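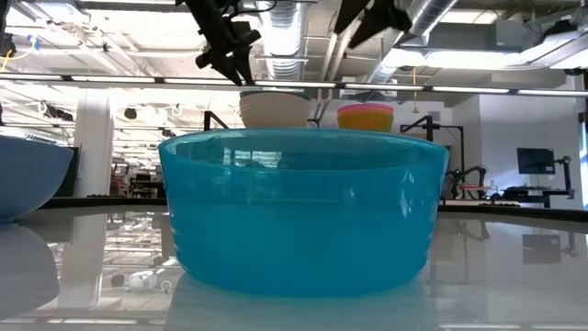 Kitchen and Tableware Assistant (part-time)
Masari Community Kitchen, Brundari Neighbourhood Centre

Applications close: 05/01/2025
Hours: 18 per week, mornings
Term: fixed to the end of June, with the possibility of renewal
Reports to: Magdy Erraji, Kitchen Coordinator

The Masari Community Kitchen provides a shared midday meal for residents of the Brundari neighbourhood and holds cooking classes for families in the adjoining room. The Kitchen is seeking a reliable and well-organized person to take charge of its bowls, cups and serving dishes, from the moment they leave the washing area until they are back on the shelf.

On a regular day the Kitchen serves more than 70 guests. Most of the tableware is light and brightly coloured, chosen so that children can carry their own dishes and so that sizes can be told apart at a glance. Sorting and stacking make up a large part of the position, and applicants should be comfortable with work that is repeated many times in a morning.

Duties

Sort clean bowls and cups by size and colour, and stack them at the back of the work table before service.
Set out the large mixing and salad bowls for the cooks.
Wipe down tables before and after each sitting.
Check dishes for cracks, staining and rough edges, and remove damaged pieces from use.
Keep the tableware inventory up to date and report shortages to the Coordinator.
Prepare the class room for children's sessions, which have a maximum of 14 participants.
Assist with serving when the cooks request it.

Stacks are to be kept low enough that a person of any height can lift the top piece with one hand. Large bowls are not to be nested with small ones, and cups are stored apart from bowls. The successful applicant will be shown the shelving plan on the first day and will be expected to follow it.
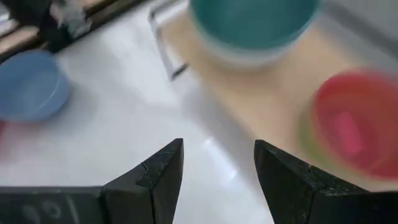 Light blue bowl on a white tabletop.

Qualifications

A valid food handler certificate, or willingness to obtain one within the first month of employment.
Ability to stand for the length of a shift and to lift a full dish rack.
Clear spoken English. A second language used in the neighbourhood is an asset.
Previous work in a kitchen, daycare or cafeteria is preferred – unpaid experience will be considered equally.
A satisfactory vulnerable sector check, required of all staff who work near the children's classes.

Conditions of work

Aprons and gloves are supplied. Closed, non-slip shoes are the responsibility of the employee. A meal is provided on each working day. The Kitchen is on the ground floor and has step-free access from the Negri Street entrance. Applicants who require accommodation at any stage of the hiring process are asked to indicate this in their letter.

How to apply

Please submit a résumé and a one-page cover letter, with the names of two references, to Magdy Erraji at the front office of the Brundari Neighbourhood Centre, 16 Jandumow Road. Envelopes should be marked "Tableware Assistant". Applications received after the closing date will not be reviewed.

The Kitchen thanks all applicants for their interest. Only those selected for an interview will be contacted.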